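Back on the table: coloured glass plates

After years of plain white china, amber and green glass is turning up in kitchens again

Home & Table, July 2018

Coloured glass was once the sort of thing that came out when there were visitors. Many families had a few plates of it, kept at the back of a cupboard with tissue between them, and a fair number of those plates went to jumble sales when the house was cleared. White china took over. It was cheap, it matched itself, and a broken piece could be replaced the same week.

The glass is now coming back, some of it old and a good deal of it new. At Nandico, a homeware shop that used to keep one shelf for it, coloured glass has had the whole of the front window since May. The shop stocks plates, bowls and a few cake stands, and the plates sell fastest. Amber goes first, then green. Pink and blue are left until last, apart from the blue bowls, which people buy for keys.

The shapes are old-fashioned too. Most of the new plates have some sort of wavy or scalloped outline, and the surface is worked with lines that run from the middle out to the edge. Many are finished with a thin gold rim. None of this would have looked strange on a sideboard two generations ago.
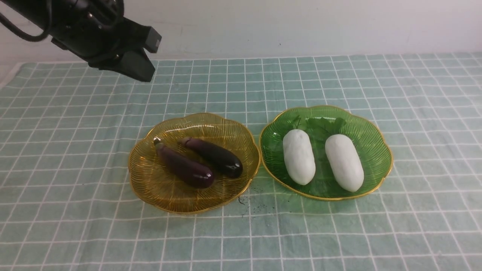 Prices vary more than they ought to. The Stemora range, which Nandico sells by the single plate, costs £5 for a side plate and a little over twice that for one large enough to eat dinner from. Similar plates in department stores can be three times as much. Old ones are harder to judge. A single plate with no maker's mark may cost less than a sandwich, and a matching set with the gold still good can cost more than a dinner service.

The large Stemora plate measures 235 millimetres across at its widest point, and that is worth knowing before buying a stack. Scalloped plates take up more room than round ones of the same useful size, as the food sits in the middle and the waves stay empty. Two of them side by side will fill most of a narrow tray. On a small table it is better to mix them with plain bowls than to lay a full set.

What the colour does to food

Glass is see-through and china is not, and this makes more difference than you might expect when the table is laid. The cloth shows through the plate. A busy floral print under green glass turns muddy, and dark wood makes it look nearly black. A pale cloth works best. Plain ones are safe, and a simple check or grid is good too, as the lines can be made out faintly through the glass and the plate looks lighter for it.

Amber is the easier of the two with food. Bread, cheese, roast roots and anything with a crust all look warmer on it. It is also kind to dark things. An aubergine is a difficult vegetable to show off, being so nearly black, but put one on an amber plate and the skin looks properly purple again.

Green needs more care. Salad disappears on it. Cucumber disappears as well, and so do peas. White and cream foods do well: soft cheese, peeled pears, meringues, mooli, boiled eggs cut in half. Raw fish looks cleaner on green glass than on white china, though cooked fish in sauce does not.

Khổng, a small café that has served on coloured glass from the week it opened, puts its pickles on green and its fried snacks on amber and keeps to that all day. The kitchen says it helps the staff as much as the customers. A tray with one plate of each colour on it is an order for one, and can go out without anyone checking the ticket.

Whole vegetables can stand in for flowers, too. A bunch of flowers on a small table has to be moved before anyone can eat, and an aubergine on a plate can simply be passed down to the end. Choose vegetables with a good skin and put one on each plate. More than one and it begins to look like shopping.

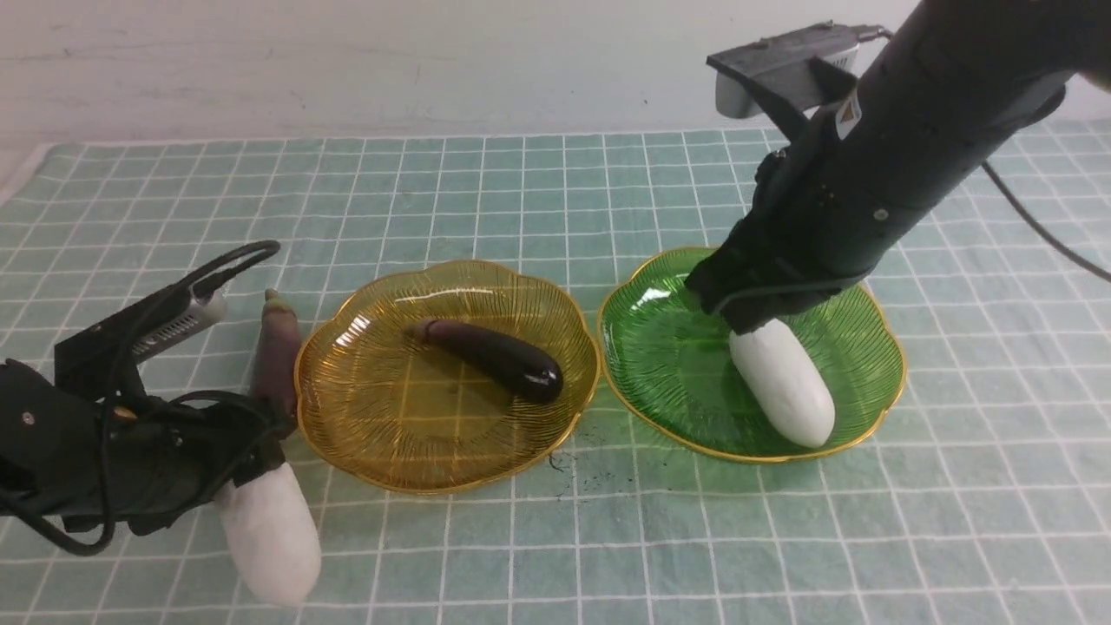 Buying old plates

Second-hand glass is worth looking at slowly. Run a fingertip round the whole of the rim, including the undersides of the scallops, where chips are easily missed. Small nicks can be ground down by a glass repairer, but the work usually costs more than the plate did and the gold will go with it.

Then hold the plate up to a window. Scratches from cutlery show as fine grey lines and there is no cure for them. Cloudiness is a different matter. If it comes from hard water it will often lift after a soak in warm water with a splash of white vinegar. If it comes from years of dishwashers it is in the glass itself and will stay there. A seller who lets you rub a corner with a damp cloth is doing you a favour, as cloudy glass looks clear when wet and goes dull again as it dries.

Gold rims wear unevenly. The side nearest the diner goes first on plates that were used, and the outermost curves go first on plates that were stacked. A little wear does no harm and brings the price down.

Makers' marks are often missing. Stiltik, a dealer that deals mainly in pressed glass, keeps a pattern book with 964 entries, put together from old trade lists and from plates that have passed through its hands. A good many of the entries have a drawing and a colour and nothing else. The firm will look up a pattern from a photograph free of charge, and is frank that it often cannot give an answer. Its advice to people starting out is to buy the colour they like and leave the pattern alone, as hunting for one missing plate in a pattern can take years – and the colour may still be a shade out when it comes.

Shades do differ. Two amber plates from the same maker can be as far apart as honey and weak tea. On the table this matters very little if the plates are mixed in with another colour, and it matters a great deal if there are six of them in a row. 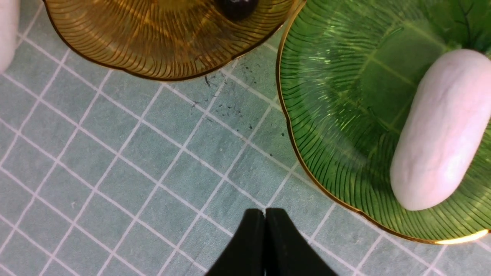

Looking after them

Wash coloured glass by hand if it has gold on it. Use warm water, not hot, and an ordinary washing-up liquid. Lay a folded tea towel in the bottom of the sink, and wash one plate at a time. A soft brush will get into the pattern, where crumbs and flour collect. Scouring pads will take the gold off in a few goes.

Dry the plates straight away. Water spots show up on green glass more than on any other colour, and they sit in the grooves where a cloth has trouble reaching. A linen cloth is better than cotton for this and leaves less fluff behind.

Gold and microwaves do not go together. Neither do most glass plates and ovens, whatever the shape, unless the maker has said otherwise. Do not pour boiling liquid on to a plate that has come from a cold cupboard. Warm it first under the tap.

For storage, put a sheet of kitchen paper or a circle of felt between each plate and the next, and keep the stack low. Scalloped edges lock together if they are pushed, and a plate that has stuck to its neighbour should be eased off with lukewarm water and patience. Standing them upright in a rack is safer, and if the rack is near a window they can be left on show. Light does not fade the glass.

Stemora sells single replacements in amber and green all year. Other colours are made in batches, and when a batch has sold the wait for the next can run to several months.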